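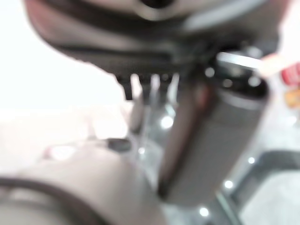 Wednesday, December 1, 2021

Wrist camera day! I have been putting this off since October and I'm annoyed with myself, it was so much more fun than the force calibration.

Goal for today: decide which of the two grippers stays on the arm for the pouring and handing-over tasks. Candidates are the Moltance (big molded housing, the one we know) and the Fodow (slim, fast, a pain to wire). Same arm, same controller, same wrist camera moved from one to the other. Dalibor Kratochvíl did the swaps with me and wrote the bracket that lets the camera go over without redoing the cable run. Well, he drew it, and the printer at Hrnčiar's made it. Fits first time. I was ready with the file and didn't need it.

Setup notes, so I can get back here:
– Controller on the old firmware. I did not update. Do not update before Friday.
– Arm speed at 20 percent for everything on this page.
– Camera focus ring taped where it was. More on that further down.
– Finger pads new on both grippers, wiped with alcohol first.

Moltance first. 24 grasps on the gray cylinder, started upright, then leaning, then leaning the other way. It held on 22. Both misses were leaning ones where one pad touched early and pushed the thing around before the other pad arrived. I love how forgiving this gripper is, you can come in sloppy and it just sort of gathers the object up. Closing is slow compared to the Fodow, but at this arm speed I never once stood there waiting for it.

What I don't love is the view. With the camera mounted that close, the housing takes the whole top of the picture and anything tall gets its cap tucked up right under it. The cylinder comes out as a soft gray shape with glowing edges. You can tell where it is and which way it leans, and for the leaning angle that's plenty, but edges are hopeless. The edge detector from last month gave me nonsense, so I went over to fitting the reddish-brown stripe down the side, and that works far better than it deserves to. Color survives blur. Should have tried it weeks ago.

Second problem is the overhead lights. Bright round dots all over the middle and the lower right, and the tracker adores them. It locked on to a dot instead of the stripe in three runs out of the first 14. Masking out everything above a brightness threshold fixed most of that. It also ate part of the tabletop on the left, where the exposure is blown out anyway, so no great loss. I'd still like to turn the exposure down a step and try again without the mask. Dalibor wants a polarizing filter. He may be right, I just don't want to glue one more thing to this camera.

Fodow after lunch. 24 grasps again, same starting positions (pencil marks on the table, please don't rub them out). Held on 19. Quick, crisp, a lovely sound when it closes. But it wants to be centered, and when it isn't, it pinches and the cylinder swivels in the pads. Four of the five misses were that. The fifth was me, I had the wrong offset in for the first run after the swap and it closed on air. Counting it anyway.

The view is better, though! Slimmer body, so there's a good strip more of the table to work with at the top, and I can see an object before I'm on top of it. If we could have this view with the Moltance's hands I'd stop complaining for a month.

Idea from the end of the afternoon: leave the Moltance on and move the camera outward on a longer bracket. Dalibor thinks the bracket will shake. I think at 20 percent it won't, and at 100 it certainly will, and we don't run at 100 with anything we'd mind dropping. He's drawing one with a rib down the back. Second option is leaving the camera where it is and refocusing for close range, then using the Pukardale overhead camera for the approach. Means calibrating two cameras against each other, and I remember how long that took last time. Would rather try the bracket first.

Focus, while I remember: the tape is there because the ring creeps. I set it for mid range in October and everything near the fingers is mush at that setting. For grasp checks we want near. For approach we want far. Pick one, or see above.

Controller: no dropouts all day. The grip-closed signal from the Fodow arrives late now and then, almost a full cycle, and the arm has already started lifting by then. Put a short wait in the script, line is commented. Moltance doesn't need it.

Decision for now: Moltance stays on. Fodow goes back in its case with the pads still fitted, and the case is labeled.

To do:
– Exposure down one step, rerun the leaning set without the mask
– Long bracket, check for shake at 20 and at 50
– Stripe fit: save the leaning angle to the log along with the grasp result
– Ask Hrnčiar whether they can print in something stiffer
– More pads, we're on the last pair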